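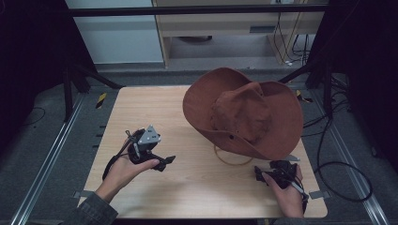 Hats, jars and tea towels: which chores can a machine take off your hands yet?

Regular readers know I get carried away with this subject, so pour yourself something hot. I've had a lovely stack of letters since the March page on robot vacuums, and most of them asked the same thing: never mind the floor, when will something pick up the rest of the house? I've sorted the answers by chore, with my own tips for doing each one by hand in the meantime.

Felt hats

I put this first as it's my favourite puzzle. A hat has almost nothing good to hold. The brim flops, the crown dents if you squeeze it, and a chin cord will catch on anything it meets. A person with two hands does the whole job without thinking, one hand steadying the brim while the other turns the crown. When people steer a pair of grippers themselves they can manage it nicely too, and those tries are what the machines learn from. On its own, a machine might lift a hat from one spot on the table and make a mess of it when the hat is tipped the other way. I'd call it nearly there for moving a hat, and a long way off for brushing one.

By hand: never pick up a felt hat by the pinch at the front of the crown. Slide your fingers under the brim on both sides and lift. Brush anticlockwise with a soft brush, starting at the brim. If the crown has a dent you didn't want, hold it over the steam from a kettle (keep your fingers well back!) and push it out gently from inside. Set it down on its crown, brim up, or the brim will flatten. Tuck the chin cord inside before it goes on the shelf.

Tea towels and flannels

Folding is the chore everyone asks about, and it's coming on beautifully. A square cloth laid flat on a bare table is well within reach, slow as it is. A warm heap straight out of the basket is another matter, as the machine has to find a corner first, and corners hide. Trygve Moen, who wrote to me from Tveit, has timed himself and his grown-up daughter at it and reckons they do a full basket in 18 minutes with the radio on. I can't see a machine catching them this year, but I'd love to be wrong.

By hand: shake each towel once, hard, as it comes off the line. Fold in half lengthways, then in thirds, and stand them on edge in the drawer so you can see every one. Linen ones want folding while there's still a touch of damp in them.

Jars, tins and the larder shelf

Good news here. Anything stiff that keeps its shape is much easier to grip than cloth, and lifting tins from a box to a shelf is the sort of thing a machine can do again and again. Glass jars are harder (they shine, and lids vary), and opening a tight one is still a job for you and a rubber band. If you'd like to be ready for the day, or just want a tidier larder, do what shop stockrooms do and give each thing one place.

By hand: put a strip of masking tape along the shelf edge and write on that, so the tins can come and go. Heavy jars at waist height. Wrap a thick rubber band twice round a stubborn lid and turn with a dry cloth.

Loading the dishwasher

Plates in a rack, yes, with patience. The trouble is everything else: the whisk, the cheese grater, the pan with porridge on it. Wet things slip, and a machine that presses too hard chips the rim. I'm very hopeful about plates.

By hand: scrape, don't rinse. Spoons mixed among forks so they don't nest. Anything with a hollow foot goes in at a slant.

In the workshop

Small shops have a head start on the rest of us. If you do the same thing at the same bench all day, with the work always in the same spot, a machine may already be able to help. A reader who packs parcels at Plondadton told me they sent out 2,447 boxes in March and the taping was all done by machine, while the filling was all done by people. That matches what I hear everywhere. Picking one soft, odd-shaped thing out of a bin of other soft, odd-shaped things is still the hard bit.

By hand: clamp down whatever you can. A board that can't slide leaves you both hands for the work, and small clamps at the corners keep the middle clear. Loop spare cable and tie it in 2 places before hanging it up. Sweep towards the door and keep one hook for the dustpan.

Where I'd put my money

Tins first, then plates, then flat folding. Hats somewhere after that, and fitted sheets last of all, as I still can't fold one myself.

Do send me your own results, especially if you've tried a gadget at home.

Page last updated April 30, 2022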